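The Green Door, Part Two
From the September letter, Muvmont Porch Notes
1/9/25
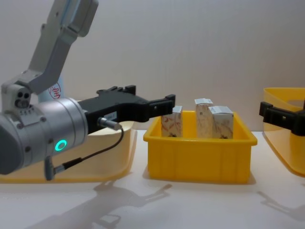
Last month I told you I was going to paint my front door green, and a good many of you wrote back to ask which green, which is a fair question and one I have now spent most of a summer on. I had been saying "green" to people as if that settled it. Then I brought home chips from Sturkeck and taped them up, and I had sage, I had fern, I had something that looked like canned peas, and I had one that I swear was gray until I put it beside a real gray. None of them was what I had in my head. What I had in my head was closer to the little ring light on the side of that silver cylinder, a bright green leaning to turquoise, with the dark spot in the middle that makes the color look even brighter. Set against plain brushed metal and matte black it really sings! And that got me thinking about my door hardware, which is silver, and my mailbox, which is black, and I went right back to the store the same afternoon.

Warrick Sutcliffe runs the paint counter there and he is a patient man. I told him turquoise but green, green but turquoise, and he pulled out a fan of chips as long as my arm and left me alone with it. The one I came back to every time was Pimala 1763. It doesn't have a cute name, or if it does the label had been stuck over it. Warrick mixed me a sample jar and I painted a big square on a piece of poster board instead of on the door itself. I did it the other way with the bathroom in our last house and you could see the edge of that square through two coats for as long as we lived there.

So, poster board. I moved it around all day like a cat following the sun. In the morning it looked nearly blue. At noon it was a swimming pool. By suppertime, with the porch light on, it had gone soft and a bit minty, and I liked it best then, but most people come to my door in daylight. My neighbor Azra walked by on her way home (Azra Kelmendi, from the corner, a lot of you know her from the plant swap) and said it looked like toothpaste. She said it kindly. I brought the board inside and sulked over it for an evening, and then I put it out again the next morning and decided I like toothpaste.

Now, the door. It is a wood door, older than I am, with six panels and a brass slot that was painted shut by somebody a long time back. I took it off the hinges, and I would do that again even though it took two of us and one pinched thumb. Costel Đorđević came over to help me lift it and stayed to tell me everything I was doing wrong, and he was right on the first three things. If you are hanging on to a door like mine, write yourself a note about which hinge came from where. I put my screws in a muffin tin, one cup per hinge, and felt very clever until I needed the muffin tin.

Sanding took the longest. I had it in my mind that I would take the door down to bare wood and it would be this beautiful thing underneath and I'd have to change the whole plan. Well, no. Underneath the red was a brown, and underneath the brown was a cream, and underneath the cream was another brown. I stopped there. Before any of that I did use one of those lead test swabs, and please do the same if your door has any age on it. Mine came up clear on every layer I got to. If yours doesn't, put the sandpaper down and call someone who does it for a living.

I washed it, let it dry overnight, and then primed. Costel says gray primer under a strong color and I said I only had white, and he went home and came back with half a can of gray. It did go on nicely. The green went over it in two coats with a third just on the panel edges, where I always seem to wipe most of the paint off again with my own brush. A two-inch angled brush for the panels and a small foam roller for the flat parts. Panels first, then the short crosspieces, then the long sides. I had a drip on the lower left panel that I didn't spot until it was hard, and I sanded it and went over it, and I can still find it with my fingernail.

The waiting was worse than the painting. The can says it's dry in a few hours, and it is dry in the sense that you can touch it. But shut a freshly painted door against weatherstripping and it will grab on and take a strip of paint with it when you open up. We had the door lying across sawhorses in the garage and a sheet of plywood standing in for it on the front of the house. The mail carrier knocked on the plywood. I felt like we were living in a fort.

I also want to say a word about the trim, as this is where I almost went wrong. My trim is a yellowy kind of white. It never bothered me next to the red. Next to Pimala 1763 it looked like old piano keys, and for two days I couldn't see anything else. Pallavi Gautam, who lives across from me and has painted her own door four times that I know of, told me to leave it alone for a week before buying anything. I did not leave it alone for a week. I bought a quart of plain bright white and did the trim the next morning, and then the trim looked so clean that the porch ceiling looked dingy. You can guess where this is going. The porch ceiling is on the list for spring.

The hardware I kept. I took the knob and the plate off and gave them a long soak and a rub with a soft cloth, and they came up a nice quiet silver, nothing fancy. I had been pricing a new set in black from Vukčević and I still think it's handsome, but the silver sits so well on the green that I put the catalog away. The mail slot I worked loose with a putty knife and a hair dryer, and a lot of muttering. It opens now! It squeaks like a gate, and the dog has opinions about it, but it opens.

House numbers were the last thing. We are 3276, and for years that was four stick-on numbers, one of them crooked. I wanted to paint them on the glass over the door and had got as far as buying the stencils when Ye-seo Oh, my daughter's old art teacher, offered to do them by hand. She did them in one sitting, standing on my kitchen stepladder with a mug of tea on the top step, which I could hardly watch. White, with a thin black shadow down one side. The 7 has a little curl to it. People have stopped to look at that 7.

A few of you asked about cost, and I won't go through every receipt. One quart did my whole door with some left for touch-ups, so don't let anybody sell you a gallon. The brush I already had. The foam rollers came in a pack of 5 and I used two. The trim paint was my own silliness and I don't count it. If you are starting from nothing, the good brush is where I'd put the money, and wash it the minute you're done, before you stand back and admire anything. I admired first. I now own a brush with a permanent wave.

And to the 11 people who sent me pictures of their own doors, thank you, I have looked at every one of them more than once. There's a plum one with a lemon-yellow frame that I would never have had the nerve for. There's one that is the same green as mine was going to be before I changed my mind, the fern one, and it looks wonderful with the brick, so now of course I wonder about fern. I'll share the whole bunch next time if the owners say yes. Write and tell me if you'd like yours left out or if you want your first name on it.

One more thing for anybody close by: I have the leftover gray primer (Costel doesn't want it back), most of a roll of the good blue tape, and three foam rollers still in the wrapper. They're in a box on my porch, under the bench on the left side. Take what you need. I have the sawhorses too, if you can carry them, but I'd like those home again before the leaves come down, as I have promised them to Azra for her shutters. She is doing them in navy.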